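Wir verwenden Cookies, um Inhalte zu personalisieren. Mit dem Weiterlesen stimmst du der Nutzung zu. [Einstellungen] [OK]

Nasrin Kiani
5. Juli 2020

Ich habe mir vier Wochen lang die Fitness-App Urkiton angetan, im Jahresabo, das inzwischen jeder zweite in meiner Timeline empfiehlt. Kleiner Thread über »Fitnessalter«, Erholungswerte und die Frage, wer sich diese Zahlen eigentlich ausdenkt. 1/

Anmeldung: Gewicht, Größe, Geburtsjahr, Schlafdauer, »Wie motiviert bist du?« auf einem Schieberegler. Danach dreht sich ein Kreis, darunter steht »Dein Körper wird analysiert«. Analysiert wurden bis dahin fünf Eingabefelder und mein Daumen. 2/

Ergebnis: Ich bin biologisch neun Jahre älter als laut Ausweis. Ich habe mich abgemeldet, neu angemeldet, dieselben Werte eingetragen und nur den Motivationsregler nach rechts geschoben. Sechs Jahre jünger. Regler ganz nach links: Das Abo wird mir mit Rabatt angeboten. 3/

Zum Kalorienverbrauch. Für denselben Weg, dieselbe Strecke, dasselbe Tempo hat mir Urkiton 300 Kilokalorien gutgeschrieben und die App Flekeo 465. Beide liefen gleichzeitig auf demselben Telefon in derselben Jackentasche. Eine von beiden schuldet mir ein Käsebrot. 4/

Ich will gar nicht behaupten, dass Flekeo falsch liegt und Urkiton richtig. Ich weiß es nicht. Mich stört die Genauigkeit der Anzeige. Wer so stark schätzt, soll »wenig«, »mittel« oder »ordentlich« hinschreiben und keine Zahl bis auf die letzte Stelle. 5/

Dann der »Tagesbedarf«: 1705 Kilokalorien. Nicht 1700, nein, 1705. Ich hätte gern mal mit jemandem gesprochen, der mir diese fünf erklärt. Der Support hat mir einen Link auf die FAQ geschickt, in der FAQ steht, man möge sich an den Support wenden. 6/

Auch schön: der Erholungswert. Nach einer Nacht, in der ich wegen Zahnschmerzen kaum geschlafen habe, war ich laut App »bereit für Höchstleistung«. Das Telefon lag halt ruhig auf dem Nachttisch. Ihm ging es sicher prima. 7/

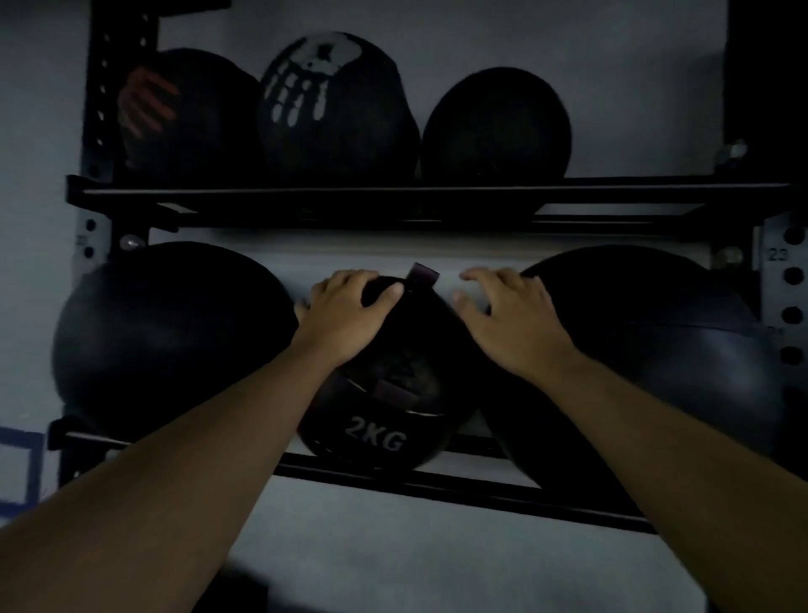
Medizinbälle im Wandregal, teils mit Handabdruck oder Totenkopf.

Überhaupt diese Bildsprache. Alles in der Branche ist schwarz, alles ist Kampf. Die App nennt eine Trainingseinheit »Mission«, eine Pause »Schwäche zulassen« und die Kündigung »Aufgeben«. Ich wollte eigentlich nur was für den unteren Rücken tun. 8/

Zur Wissenschaft, auf die sich Urkiton beruft. Auf der Website heißt es »studienbasiert«. Ich habe nach der Studie gesucht. Es gibt ein PDF der Agentur Stulta, hübsch gesetzt, mit Säulen ohne Achsenbeschriftung. Befragt wurden Leute, die die App schon bezahlt hatten. Sie fanden sie gut. 9/

Eine Vergleichsgruppe? Fehlanzeige. Angaben dazu, wer unterwegs ausgestiegen ist? Auch nicht. Gerade das würde mich interessieren. Wer nach einer Woche das Handtuch wirft, füllt am Ende keinen Fragebogen mehr aus und zieht also auch keinen Durchschnitt runter. 10/

Jetzt kommt garantiert jemand mit »Aber mich motiviert das!«. Glaube ich sofort. Mich motiviert auch ein Kalender mit Kreuzchen drin. Der kostet einmal Geld, kennt meinen Ruhepuls nicht und schickt mir abends um zehn keine Nachricht, dass er enttäuscht ist. 11/

Was mit den Daten passiert, habe ich versucht zu lesen. »Ausgewählte Partner« kommt in der Datenschutzerklärung ständig vor, die Auswahl selbst nirgends. Auf meine Anfrage nach Auskunft: bisher eine Eingangsbestätigung und ein Gutschein für Proteinriegel. 12/

Nachtrag, weil gefragt wurde: Ja, ich habe gekündigt. Der Knopf dafür liegt unter Profil > Konto > Mehr > Mein Weg > Weg beenden. Danach dreimal bestätigen, dass man sich das gut überlegt hat. Beim Abschließen hat einmal gereicht. 13/

Und nein, ich habe keine bessere App für euch. Bitte auch keine Empfehlungen in die Antworten, ich habe jetzt schon vier bekommen, davon eine von einem Konto, das erst seit gestern existiert. Falls jemand die Rohdaten zur Stulta-Umfrage hat: Meine Nachrichten sind offen. 14/14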